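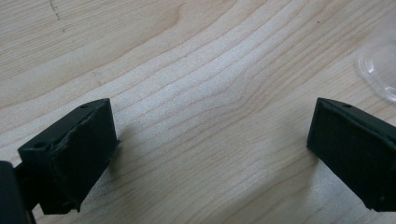

Where we are with the tabletop work

Hello again, and thanks for your patience with this one. I know the last update went out in February and was mostly a shopping list, so I've tried to put more in it this time. Short version: the hand-held grippers work, people can learn to use them in one sitting, and we now have 1,129 demonstrations that passed our checks. The longer version has some grumbling in it.

When we wrote the Midier proposal, we planned to do all the teaching by remote control, with a person driving the arm through the task from across the room. We did that for the first stretch and it was slow going! A good operator could do the lid task in 90 seconds, and the same person with a gripper in each hand does it in 9. So we moved most of the recording over to the hand-held tools and kept remote control for the handful of motions where we need to know exactly what the arm can and can't reach. I'd like to stay with that split for the rest of the grant unless you see a problem with it.

The task list hasn't changed much. We're still on small tabletop jobs with everyday things: taking lids off and putting them back, moving cups, picking packets out of trays. They sound easy (my family certainly thinks so) but packets are awful. They slide, they bend, two of them come up together, and a person fixes all that without thinking. We want those little fixes in the recordings, so I've stopped asking people to start over when they fumble. If they recover and finish, we keep it.

Clear plastic is the other headache. The cups and lids we use almost vanish against pale wood from the gripper's camera, and the early Rirar model simply reached past them. Adding more recordings with clear objects in different spots has helped, but I wouldn't call it solved. I tried a darker tablecloth for one batch and the results on that cloth were lovely, then fell apart as soon as we took it off, so that was a useful afternoon and a slightly depressing one.
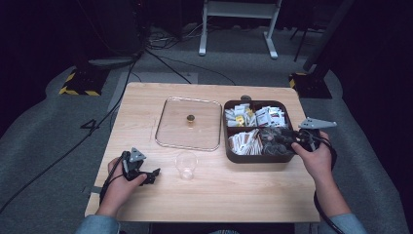
Two-handed tasks

Most of our recording time now goes here. The person sits at the table with a black gripper in each hand and works through whatever is set out, which for this task is the brown divided tray with the sachets, the square glass lid and the little clear cup. Both grippers are cabled, and I'll admit the cables are my least favorite part of the setup. They tug at the wrist on long reaches and people start to move a bit stiffly to avoid that. We have a longer, softer cable on order from Thongsuk and I'm hoping it makes the motions more natural.

What I've learned about teaching with two hands is that everybody has a favorite hand and it does nearly all the work. Left to themselves, people will park one gripper at the edge of the table and do the whole job with the other. I now give a short instruction before each round saying which hand starts, and we swap halfway through. It's a small change, and the recordings are much better balanced for it.

Results on the arm

We trained on everything up to the end of last month and ran the tray task on the real arms at the Fondano site. It finished 72 percent of the runs with no help. Single packets from the top of a pile go well. Packets lying flat on the bottom go badly, and the arm sometimes closes on nothing and carries on as if it had one. I think that's a recording gap on our side: people like to grab whatever is on top, so we have very few examples of the last couple of packets in a tray. We're setting up rounds that begin with a nearly empty compartment to fill that in.

Money and parts

We're under on travel and over on parts. The finger pads wear faster than I budgeted for, and a worn pad changes the grip enough to show up in the data, so I'd rather replace them early than argue with them. I'd like to move part of the travel money across to cover pads and spare fingers. The form is attached to the same email as this report.

What's next

More nearly-empty trays, the new cables, and a second pass at clear objects without the tablecloth trick. I also want to bring in people who have never held one of these grippers, since our regulars have gotten very smooth and I worry the arm is only learning from experts.

If you'd like to come and try it, please do. Wear something with sleeves you can push up.

August 2019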